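Good Practice for a Shared Bench Cell: Draft Rules and Their Justification
Ikhsan Simanjuntak
Project report, submitted July 11, 2020

1. Scope

The project was to write a short set of working rules for a two-arm bench cell used by several student groups, and to test whether the rules could be followed by someone who had not written them. The task chosen for the test was the handling of household plates in a wire dish rack. The rules cover layout, cabling, gripper condition and records. They do not cover electrical safety, which is dealt with in the laboratory handbook.

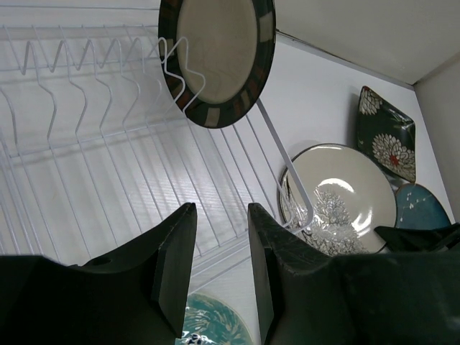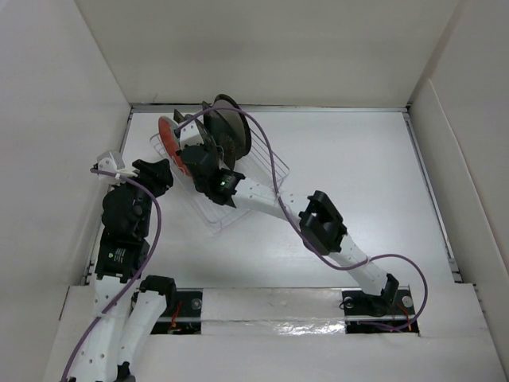 2. Existing practice

Before May the cell had no written procedure. Each group kept its own notes, and the three sets of notes we collected disagreed on where the rack should stand, which arm should be powered first and who should sign off a cable change. The Wibisono group required a second person at the bench for every run. The Flokton group required one only when both arms were enabled. Neither set gave a reason, and we could not establish which was the older.

General machinery standards are written for larger equipment with guarding and a formal integrator. We used them for vocabulary and for the order in which hazards should be considered, and claim no conformity with any of them.

3. Rules adopted

3.1 Layout. The rack is placed on the floor panel within reach of the working arm. Its angle is free, but must be recorded before the first run and may not be altered within a block of runs. Nothing else is to be left on the panel except the items being handled.

3.2 Cables. Each arm's cable must have enough slack for the full travel of the elbow and must not pass under the rack. The operator moves the arm slowly by hand through its range before enabling it. A cable that touches a plate at any point in this check is re-routed, and the check is repeated from the start.

3.3 Gripper fingers. Scratches on the faces are acceptable. Cracks, loose fasteners or a visible difference in height between the tips are not. Fingers are inspected at the start of each block and replaced in pairs.

3.4 Speed. Approach speed is limited to 400 mm/s in free space. Once the tips are below the top of the rack the operator uses the slow setting, whatever the item.

3.5 Plates. Square and round plates may be mixed in one block. A chipped plate is withdrawn and entered in the log. Glazed surfaces give strong highlights under the bench lighting, so any threshold based on brightness must be checked again when a plate is added.

3.6 Records. Every run is logged in Zurkley with the operator's initials, the rack angle and the outcome. Aborted runs are logged in the same way as completed ones.

4. Trial of the rules

The planned total was 1,000 runs. The log holds 1,094, the excess being aborted runs, which under 3.6 count as entries. Operators were given the rules on 2 printed sheets and no spoken instruction.

Rule 3.2 caused the most queries. The first draft said "sufficient slack", which operators interpreted differently, and the wording was changed to name the elbow. Rule 3.4 was followed, but was unpopular with the Bandiditz group, whose members considered the slow setting unnecessary for removing a plate. We have kept it for removal and insertion alike. A rule with two cases needs the operator to decide which case applies, and the time saved was small.

The record of rack angle was missing from a number of early entries. The field was then made compulsory in the log form and the omission did not recur.

5. Limits

All operators were students who already knew the cell. The rules have not been tried with newcomers, nor with both arms entering the rack at once, for which a separate rule on right of way would be needed. The wear limit in 3.3 rests on judgement and should be replaced by a measurement when a suitable gauge is available.

This site uses cookies to remember your settings. Accept | Manage preferences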